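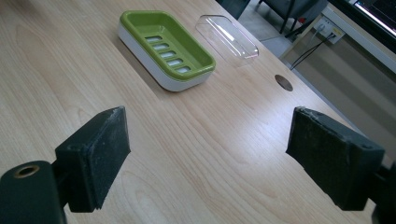

Porte-savon Femby, modèle à couvercle

Galerie de la série « petits accessoires de salle d'eau », mise en ligne le 25 mars 2020. Les articles sont présentés hors emballage, sur bureau en bois clair, sans mise en situation. Les cotes et les remarques de montage figurent sur la fiche 304 du catalogue Tirninent.

Vue 1 — Éléments séparés. Bac intérieur vert citron posé sur sa base blanche ; couvercle transparent à droite, légèrement en retrait. Les trois pièces se démontent sans outil.

Le bac est rectangulaire, à angles arrondis et rebord relevé. Le fond comporte cinq fentes d'égouttage oblongues, par lesquelles on aperçoit le blanc de la base. L'eau s'y collecte et se vide en soulevant le bac.

Couvercle : même format que le porte-savon, angles arrondis également. À retirer entre deux usages si le savon est encore mouillé ; à remettre pour le transport.

Entretien : eau tiède et éponge non abrasive. Les dépôts calcaires dans les fentes partent au vinaigre blanc dilué — rincer ensuite. Le lave-vaisselle est déconseillé pour le couvercle, qui se voile.

Références : 2604 pour l'ensemble complet, 76 pour le bac seul, 17 pour le couvercle seul. La base n'est pas vendue séparément.

Le modèle mural Mussa et la boîte de voyage Mengate font l'objet de galeries distinctes. Prochaine mise à jour de la série en juillet.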